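From: Bríd Moynihan
To: Ollivcombe Neighbors list
Date: 2018-05-17
Subject: Re: [neighbors] Phone rota and the Jastier Room

> Hi all,
>
> Sorry if this was covered at the last get-together, I had to leave
> early. Can someone tell me how the phone rota works now? I was put
> down for two people in the fall and one of them has moved in with her
> son, so I am only calling one. I could take another if there is a need.
>
> Also, is the Jastier Room still on for the open table? My neighbor on
> Dafis Lane would like to come. He lost his wife in October and does
> not go out much. He does not drive and he would not want a fuss made.
>
> Thanks,
> Pat

Pat, thanks for this, and yes please to taking another person. I'm answering on the list and not privately because four or five people have asked me the same thing.

The phone rota first. We now have 336 households on the contact sheet. Most of them only want the newsletter. The ones who asked for a regular call are marked with a C in the last column, and each caller has no more than 6 names. If you have fewer and want more, write to me and I will send you the name, number and best time to call. Please don't pick names off the sheet yourself. In the winter we had two callers ringing the same man on the same evening and a woman on Fustanon Road who got no call for a month.

Calls are once a week unless the person has asked for something else. There is no script. Ten minutes is fine, and so is two if they are busy. If you don't get an answer, try again the next day. If you still don't get an answer, tell me and I will go over or ask someone closer. Don't leave it until the following week.

If someone says they are short of food, can't get to a doctor's appointment or have no heat, write it down while you are on the phone and send it to me the same day. We are not nurses or social workers and should not try to be, but we can usually find a ride, and I have the numbers for the people who handle the rest.

Now the open table. Yes, it is still on, in the Jastier Room, from 2 until 5. People can come for all of it or for half an hour. There is no charge and no sign-up. The side door is the one to use if you have a walker or a wheelchair, as the front still has the step. The heater by the window has been fixed.

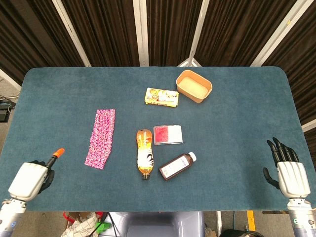
Table with the green-blue cover and a bottle of drink, curtain behind.

For your neighbor, I would suggest not telling him it is a group for people on their own. It isn't one. Some people come with their husbands or wives, some bring grandchildren, and a few come straight from work for the last hour. Tell him there is coffee and that you are going yourself. If he would like to meet one person beforehand, I am happy to stop by with you and say hello at the door.

For rides, we have 5 drivers at the moment, but two of them are away for part of the summer. Dafis Lane is an easy stop on the way in from the north side. I need to know by noon the day before. Please give me the house number and whether the person needs help getting in and out of the car. Drivers will wait until the person is inside before leaving, both ways.

A few other things while I am writing:

The notice in the library window has the old phone number on it. If anyone is passing with a pen, please correct it. I have new copies but won't be in town until next week.

Somebody left a gray cardigan and a pair of reading glasses on the coat rack. They are in the drawer under the kettle.

We talked about a walking group and then did nothing about it. Three people have told me they would come if it was flat and under a mile. I could do the route from the Jastier Room to the mill and back, which has benches. I'd need one other person to walk at the back. Reply to me directly if you can do that.

Pat, I will call you tonight with the new name. She is a retired bus driver and likes to be called after supper.

Bríd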